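The Long Table

Two tables pushed together, and what people put on them

By Giang Kiều

When I moved into my first shared office in Hamilton, I was given half a table. The other half belonged to a bookkeeper who ate sunflower seeds, and between us there was a line where one table ended and the next one began. I learned a lot from that line. My pens rolled into it. My papers stopped at it. After some months I began to notice tables everywhere, and how much of working life depends on who has which piece of them.

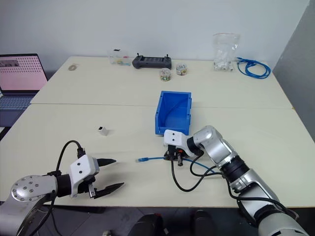
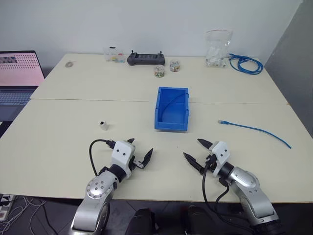

A cream tabletop with a seam across it, against a pale wall.

The price of a wide surface

For most of history a large table was a thing for rich people or for religious people. Everybody else worked on their knees, on the floor, on a board over two barrels. My grandmother cut cloth on a door. It was taken off its hinges in the morning and put back at night, and she was proud that it never squeaked.

Normand MacDonald knows this history better than I do. He repaired and sold used office furniture for most of his life, and he still keeps a small shop called Lavoie, after the man who owned it before him. He did not change the name. The sign was already painted, he told me, and the customers were already used to it.

I visited him on a Friday, when the shop is closed and he has time to talk. He made tea in the back and cleared a chair for me by moving four lamps to the floor.

"People come in and ask for a desk," he said. "I ask them what they do all day. Half of them need a table. A desk is for a person who writes and puts things away. A table is for a person who spreads things out and leaves them."

I asked which one he was. He looked at the shop behind me and did not answer.

Why we push them together

A single large table is a difficult object. It does not go around the corner of a stairwell. It cannot pass many doors. If the company grows smaller, it cannot be cut. So the modern workplace is full of smaller tables standing side by side, pretending to be one.

Normand calls this "marrying" them, and he has strong opinions about it. Two tables of the same model, bought in different years, will often differ in height by the thickness of a coin. You do not see it, but your wrist finds it in the first hour. He has a box of felt pads and thin cork for this problem, and he gives them away with every pair he sells.

He also believes a pair should be placed so that the seam runs away from the place where you write. I have tried it both ways since then. He is right, although at my home it means that I face the neighbour's garage.

The best pair he ever sold, he said, were two drafting tables by a maker called Pellinine, each with a maple top and iron feet. They went to a woman who made maps. She put them back to back, so that she could walk all the way around and work on a coastline from the side of the sea. Normand delivered them himself and stayed to watch her unroll the first sheet.

The office that wanted everything the same

In the years when open offices were in fashion, Normand was asked to help furnish a floor for a payroll company, Finitz. They ordered 128 tables, all in one pale colour, to be placed in long rows with no space between them. The idea was that people would feel equal and would speak to each other more.

By December, he said, there were borders. He went back to fix a wobbling leg and saw rows of plants, a line of books, a framed photograph of a dog turned to face the neighbour like a guard. One man had put green tape along his seam. Nobody had told them to do it. The tables were the same, but the people needed to know where they stopped.

I find this a little sad and also very natural. My own children divided the back seat of the car with a blanket, and the peace held as far as Sudbury.

How to live with a seam

I asked Normand for practical advice, and he gave me more than I can print. A few things I have kept.

Measure both tops before you buy, at every corner, with the legs screwed in completely. Do not trust the paper label.

Keep food away from the gap. Crumbs go in easily and come out only when you move house.

If you want to close the seam, do not use glue. He sells a small steel clamp by Devo for this work, which holds from underneath and can be taken off with seven turns of the key. He charges 80 dollars for a set, and he admits that a patient person can do the same with a strip of wood and some screws.

Clean a pale top with warm water and a soft cloth -- nothing with a lemon on the bottle.

And if two people share the pair, he says, let each one choose a side and then leave the other side alone. He and his late wife had two kitchen tables together for most of their marriage. Hers was always clear by supper. His had a radio on it, in pieces, which he is still repairing.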